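Zippered Bags and Cases: Frequently Asked Questions

How do I clean a printed case with a satiny covering?
Wipe it with a soft cloth dampened in cool water and a drop of dish soap. Work in one direction and don't scrub, as the print can dull where it is rubbed hard. Dry it flat, away from a heater.

Can I put it in the washing machine?
Not if it has metal hardware. The rings and pulls knock against the drum and can snag the fabric.

My zipper pull is stiff. What should I use?
Run a plain wax candle along the teeth and move the pull back and forth 5 times. Avoid cooking oil. It picks up lint.
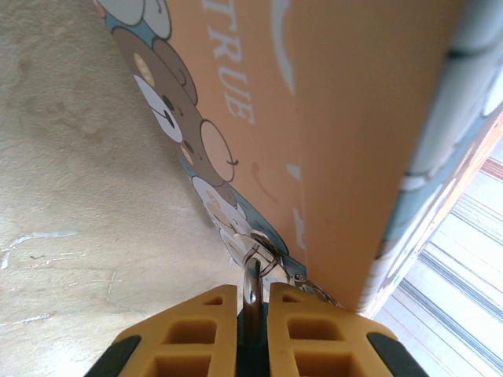 If the pull still sticks after waxing, check the small loop where it joins the slider. A bent loop makes the pull drag to one side. Elba Lagos at our Imwood repair counter can straighten most of them while you wait – bring the bag empty, please.

Do you replace rings and pulls?
Yes. We stock 307 pulls and rings in silver, brass and black finishes. A standard swap costs $20. Bags bought from Tapia or Zulholm are welcome too.

How do I keep metal parts shiny?
Buff them with a dry cloth. Keep polish off the covering, where it can leave a mark that won't come out.

How should I store a case I'm not using?
Stuff it lightly with tissue paper and leave the zipper half open. Don't hang it by the pull.

Who do I ask about a large order?
For orders of 500 pieces or more, write to Bautista Saavedra at the Stastberg office. Quotes for April delivery are open now.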